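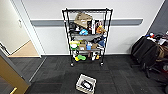

07/07/2018 - back room, wire rack

Finally doing the rack. Been on the list since April. Plan was an hour, took most of the afternoon, still not finished. Writing this down now before I forget what went where.

Problem as it stands: everything in the building that has no home goes on the rack. Bags, toys, bottles, snacks, boxes. You pull one thing and three others come with it. Last month I lost the Verik tape measure for two weeks and it was behind the bags on the top section the whole time.

Rules for this round (same as we agreed for the Tutum shelves, more or less):

Soft stuff up high. Hard and heavy down low.
Food gets its own shelf and nothing else goes on that shelf. Nothing.
Boxes get opened. A closed box is not allowed back up until someone knows whats in it.
Anything without a use by the end of the month goes to the giveaway table.

White plastic basket is the sorting basket. Put it on the floor in front of the rack, fill it from ONE shelf, empty it, go to the next. Do not do two shelves at once. I did two shelves at once the first time and had to start over.

Top. The tan cardboard box is getting soft and should be swapped for a bin. Held old packing paper and one Elby manual, manual goes in the drawer. Orange stuffed toy stays for now, the kids who come along on open days like it. Black bags: go through the pockets before moving them. I got 59 cents and a dead pen out of the first one.

Second shelf. The gray fabric keeps sliding over the front edge. Folded it in thirds, slid again. Needs a clip or a shelf liner. The El Idrissi catalog has liners cut to size for wire shelves, will check the width before ordering - last time I guessed and we ended up with two that curl at the ends and are no good to anyone.

Middle. Small cardboard box is screws and hooks, label it. Bottles stand up, at the back, caps checked. Had a slow leak here in April and the stain never really came out.

Bottom. Small colorful things end up down here and then fall through or roll. Want a shallow tray. Anything under the size of a fist goes in the tray, no exceptions.

Casters: two of them squeek. Wiped out the lint, bit better. The rack rolls ok on the carpet tiles when its half empty, hard work when full. Don't push from the top, push from the posts low down. Also the tile seams catch, so go straight across and don't turn it on the spot.

Weight. I weighed what came off in batches on the parcel scale because I wanted to know. Bags came to 700 g, the hooks box 199 g on its own, which I would have guessed at double. So weight isn't our trouble, its volume. Everything is light and bulky.

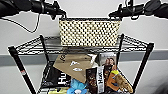
Snacks next. Too much piled in together, the kraft bag leaning on everything and the Hu packages jammed in beside it. Chocolate should not be lying under other stuff, it snaps and then everybody complains about crumbs. Stand the bars upright, labels out, oldest in front. Check dates while at it. Kraft bag to the back, it takes up the room of four smaller things.

Bike: the cream basket on the handlebars is handy as a drop spot while sorting and that is exactly how things get left in it. Empty it before anyone rides. Also keep the bars clear of the rack when you roll it out, a brake lever hooked on the wire would be a pain. Leave a forearm of space.

Considered hanging a second basket off the rack itself. Would free up one shelf. Don't love it, sticks out into the walkway. Park that idea.

To do:

tape + marker for labels (marker in the drawer is dry)
measure shelf width, then liners
shallow tray for bottom
bin to replace the soft box
clip for gray fabric
oil for casters, NOT the spray one near the food
hooks box, label

Budget left in the small supplies line is 200, should cover it all if the liners aren't silly money.

If you put something back on the rack after today, put it on the shelf it belongs to, or leave it in the white basket and I'll sort it. Will do the snack dates tomorow morning.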